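# Hand-held gripper: wood handle turns in the fingers when the jaw closes

Posted in Grippers and End Effectors, August

I am comparing two finger sets on a Travum hand-held gripper before I move the better one over to the arm. Test object is a varnished wooden spoon, laid in a shallow green tray and picked up by the handle. Both finger sets are plain blocks, screwed on from the top face. Set A came with the tool. Set B is from Oberholzer and has a small lip along the inner edge.

With Set A I logged 113 picks and 15 of them ended with the spoon turned in the grip. With Set B I have only done a short run and the handle still turns if I grab it near the tip. Closing is by hand trigger, so the force is not recorded. The controller (Nunonow, stock firmware) only logs jaw width, sampled off the wrist camera.

Is this a finger problem or a pick point problem? I would like to settle it before I order pads.

**geswood_bench**

Pick point first. A spoon handle changes width along its length, and flat blocks touch it along a short line. If you close on a section that tapers, the contact line is not parallel to the finger face and the part rotates until it is. Mark one spot on the handle with pencil, use only that spot, and rerun the same count with both sets. Until that is done the two numbers can't be compared.

Second item is play in the linkage. Hold a steel rule in the jaw and push the fingers sideways. If they move together, the bushings are worn or the screws are loose. If only one moves, it is the finger mount. Tighten the top screws before every run and write down that you did.

Pads help with varnish. Thin rubber sheet is enough. Change one thing at a time, though, or you will not know which fix did it.

**tapedfinger**

just put grip tape on it. worked on mine, never measured anything

**linkage_2b**

Agree with the first reply on pick point, not on the rule test. A rule is too stiff and too wide to show what happens on a narrow round part. Use a dowel.

I would also look at the approach. If one finger touches first, it pushes the handle before the other arrives, and on a smooth tray the spoon swings around its bowl end. That looks the same as slip in a width log. To separate the two, pull frames from the wrist camera with the jaw open and compare them with a frame after closing. My script keeps 235 frames per run and I only ever look at a few of them.

Same kind of test on my bench, one frame closed on the handle and three with the jaw open:
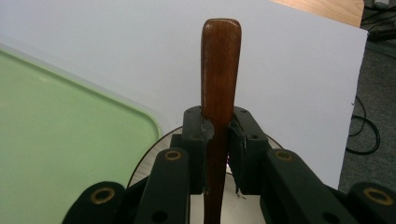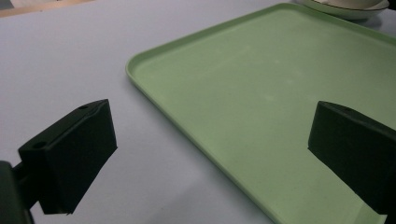
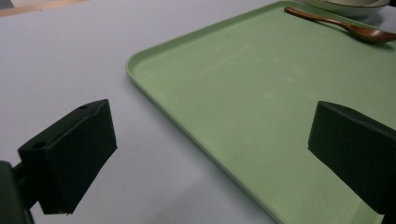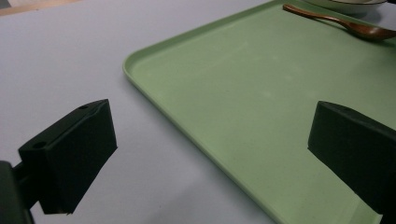

linkage_2b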